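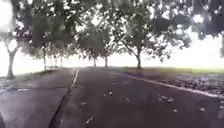
Curbs are the easy part, Onyekachi Fashola wrote under Monday's release notes, and he'd like to see what the planner does when there isn't one.

Search this site Go
2 min read

Colar says version 3 of Kara, its path-following software for outdoor robots, no longer needs a stored map. The planner now picks its line from camera images alone. The company claims 1,095 test runs and "nearly 100" percent completion.

It hasn't said what counts as completion. Hanan Abu Hammour, who runs the project, said a run with a human takeover can still be scored as finished.
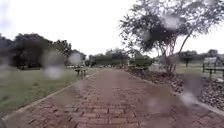

Brick path with a curb on each side.

Glare and leaf cover are listed as "handled" in the notes. No breakdown by light or surface was given, and the logs stay private until March. Settimio Farina of Brasetti, which sells a rival planner, called the claim hard to check. He has his own reasons to say so, but he's right.
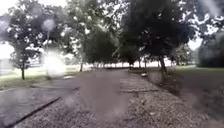
What buyers get

The update is free for current users. The takeover counter is switched off by default.

Related
Dissanayake delays its planner again
4 mapping tools compared
Brasetti opens its simulator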